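Oswood part company with head coach after five straight defeats

4/7/21

Oswood have dismissed their head coach following a run of five straight league defeats that has left the club two points above the relegation places.

The decision was announced on the club's website this morning in a statement of 44 words. The club said the coach had been informed after a board meeting and thanked him for his work since his appointment in December. His assistant has also left.

The under-18 coach will take charge of the first team for the home game against Demham and is expected to stay in the post until the end of the season. He has not managed at senior level before but has worked in the club's youth setup for several years, and seven of the current squad played under him.

Oswood were in 12th place when the outgoing coach took over. They won his first two games and drew the third, but results fell away once the regular center back pairing was lost to injury. The most recent defeat, 4-0 at Becerra, was the heaviest of the season. The visiting supporters stayed behind after that match and a number of them called for a change. 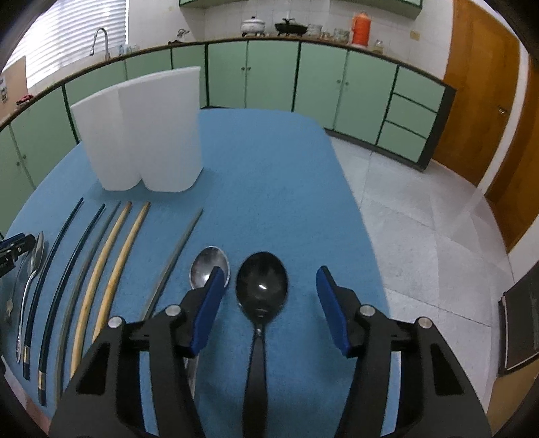 Black and silver spoons on a blue-topped table in a kitchen.

The club had backed the coach in the transfer window, bringing in a winger on loan and a goalkeeper on a permanent deal. The goalkeeper has started every match since he signed. The winger has not played since he pulled a hamstring in training and is not due back for another two weeks.

Oswood have not said when they will name a permanent successor. The board is understood to want someone in place before preseason, and would prefer a coach who already knows the division. No approach has been made to any club so far. The sporting director, whose contract also runs out this summer, will lead the search.

There is a financial side to the timing as well. The shirt sponsorship with Drorkex ends after this season, and talks on a new agreement have been put off until it is clear which division the club will be in. Season ticket prices for next year have also been held back.
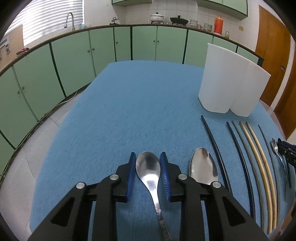
Demham arrive in good form, with one defeat in their last nine, and still have a chance of reaching the playoffs. They won the earlier meeting between the sides 2-1 with a late penalty. Oswood will be without their captain, who serves the second match of a suspension, but the first-choice left back is available again after illness.

The players trained behind closed doors today with the interim coach in charge - the session had been planned as a day off. He will speak to reporters tomorrow afternoon at the training ground.

After Demham, Oswood have away games at two of the sides directly below them. Tickets for both are on sale to members now and go on general sale next week.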